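Sorting out a small-parts organizer in one evening

Posted by Marianna Zawadzka, March 14, 2021

OK quick one. Got asked twice about my parts drawers so writing it down before I forget the order.

What you need: the organizer, a tray with a rim (baking sheet is fine), a soft brush, dish soap, label tape, a marker. Scrap paper. A table you can leave messy overnight.

Step 1. Clear the table first. All of it. Light colored top is best, dropped screws show up. Stand the organizer up on it, don't lay it on its back. I did that in December and spent the rest of the night picking washers out of the wrong drawers.

Step 2. One drawer at a time. Pull, tip onto tray, sort, put back. Do NOT pull them all and stack them, you will lose track of which slot is which.
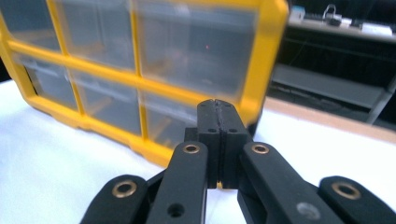
Step 3. Three piles on the tray. Keep, toss, no idea. The no idea pile goes in an envelope with the date on it. If you haven't opened it by next year, out.

I had 147 picture hooks. Kept a handful, rest went to Janaka for the Lavora workshop.

Step 4. Wash. Lukewarm water, bit of soap, brush in the corners. No dishwasher, clear plastic goes cloudy and sometimes warps and then it sticks forever. Dry on a towel, upside down. Really dry, or your nails rust. Wipe the frame and the rails while the drawers are out of the way.

Step 5. Decide what goes where. My rule:
Stuff you grab every week at eye level.
Heavy stuff (bolts, big anchors) in the bottom row so the thing doesnt tip.
Long or bulky stuff in the big drawers, hinges, cable clips, that sort of thing.
Tiny stuff in the little ones. Fuses, set screws.

Don't fill past the rim. Three quarters, tops. Overfull drawers catch on the divider above and then you yank it and it's all over the floor.

Step 6. Pull each drawer straight, with one hand on the frame. Light cabinet, it'll walk across the table with you otherwise. Going back in, set the back edge on the rail first, then level it, then slide. If it fights you, take it out and start over, dont push.

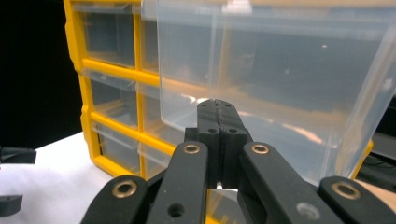 What if a drawer keeps sliding out by itself?
Check that the cabinet isn't leaning forward. Fold a bit of cardboard under the front edge and try again. If only one drawer does it, that one is probably too heavy at the front, so shift the contents back or split them.

Step 7. Labels. Last, not first!! You'll change your mind on half of them. Short words, big letters. "Wood screws short" beats a size code you have to look up. I also tape one sample of the part to the front of the drawers I mix up, M4 and M5 mostly.

Step 8. Put it back on the shelf, then go around the house and collect the strays. Kitchen drawer, coat pockets, the jar by the back door. Those go in last.

Peadar asked about foam dividers inside the big drawers. Haven't tried, will update if I do.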